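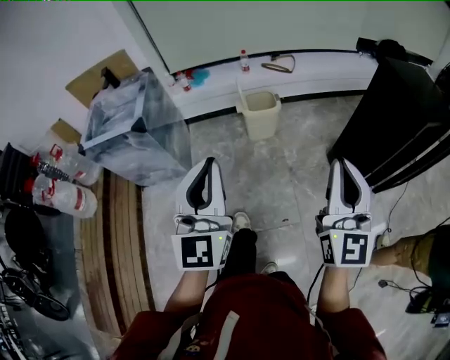
Home News Interviews Allotment Diary Back Issues Contact

Lorna Castillo is late and so am I. We meet at the gate at the same time, both apologising. She has a flask under one arm and a carrier bag of leeks, which she gives me before I've said hello. "Take them. I've got leeks coming out of my ears."

She has been growing for show since she was nineteen. Onions first, then leeks, then everything, then back to leeks. Last July she took the long veg class at Plemness, which is a village show with a tent and a tea urn and more bad feeling per square foot than anywhere I've ever been. She laughs when I say this. "You've only been twice. It's worse on the Wednesday, when they're marking out the tables."

I'd come to ask about seed saving, mostly. The Kuviswood leek, to be exact – the old local one, short in the shank, a bit blue, not sold by anybody for years. Lorna keeps it going. So do a handfull of others, though she won't say who.

"People think it's a secret. It isn't. I just don't want them getting phone calls."

How did she come by it? An old neighbour of her mother's. A tobacco tin, half full, no label. She sowed the lot in one go, which she now says was daft. "You never sow the lot. If there'd been a cold spring that was it, finished. I was young, I wanted to see it." Most of it came up. She let the best ones stand over winter, tied the flower heads in old tights, and has done the same every year since bar one.

And the one year?

"I was in hospital. Noboru did it."

Noboru Tsuji has the plot two down from hers. He's there when I visit, on his knees, thinning carrots, and doesn't stop to talk but does talk. He grew up with a different sort of onion altogether, long and white, banked up with soil as it grows, and he thinks the whole business of fat show leeks is a bit silly. "You can't eat it," he says. "A leek like your leg. What is it for?"

"It's for winning," says Lorna.

"She gave me instructions. Four pages. I did what I wanted."

She says the seed that year was the best she's had. She says it quietly, when he's gone to fill his can.

Some proper numbers, because readers always ask. She keeps a notebook, and in it every plant saved for seed since she started counting has a line to itself. The total stood at 1,321 the morning I was there. Seed goes out in paper packets, 100 to a packet, folded by her at the kitchen table with the radio on. Never more than one packet each. "If you lose it you can ask again. I'll be cross but I'll send it."

How many come back to say how they got on? She pulls a face. Fifty-one letters, in all that time. She's kept every one.

We use cookies to remember your settings and to see which pages are read. Accept all Manage choices

I ask what goes wrong. Rust, she says straight off. Then leek moth, which she never used to see and now sees every year. She nets. She hates netting. She doesn't spray and won't be drawn on people who do, except to say that the man who won at Lebrun two years running had "a shed like a chemist's".

Crossing is the other thing. Leeks cross with other leeks and that's that – if somebody three plots over lets a modern one go to flower, the bees don't ask. She used to walk round in June looking for flower heads and having words. Now she bags hers and hand pollinates with a soft brush, every other morning, nine o'clock or so when it's dried off.
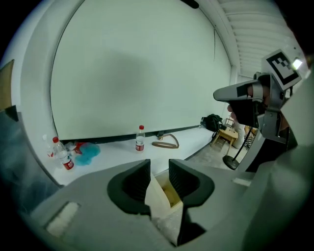

"It's dull work. You do the one head, then the next, then you go back to the first. I quite like it. I don't think about anything."

And keeping it? Dry, cold, dark, in that order. Leek seed doesn't last. Two years good, three years patchy, after that don't bother. She's had people ring up thrilled to have found a packet in a drawer from their grandad's day and has had to let them down gently. Well, not that gently.

There was talk a while back of Hirnex, the seed firm, taking the Kuviswood on. A man came out. Nice shoes, she says. He wanted it more even. Same height, same week. "I said that's a different leek then. He said yes but it could keep the name." She didn't send him any. Would she now? Long pause. She pours the tea. "If they'd grow it as it is. They won't though, will they, it doesn't pack."

I ask Noboru the same thing over the fence. He says sell it to them, buy a new shed.

"My shed's fine."

"Your shed is leaning on my shed."

It is, a bit.

What about after her? She doesn't mind the question. There's a girl of fourteen on the end plot, comes with her dad, has already had her one packet and grown it better than most adults. She's asked for a second. Lorna said no, rules are rules, save your own. "And she has. She come down here with them in an envelope to show me. All cleaned, no chaff. I had to go and look at the compost for a minute."

It starts to rain. She doesn't seem to notice. I ask about Plemness this year and she says she's not sure she'll enter, her back's been bad, and then spends ten minutes telling me exactly which three plants she'd pull and how she'd wash them. Cold water, soft cloth, always down towards the root, never up. Don't peel too far or the judge will think you're hiding something. Raffia not string.

Noboru, still thinning carrots, says she's entering. She's already payed.

The leeks went in a pie, thank you Lorna. Anyone wanting a packet should write to us here at the newsletter with a stamped envelope and we'll pass it along. One each.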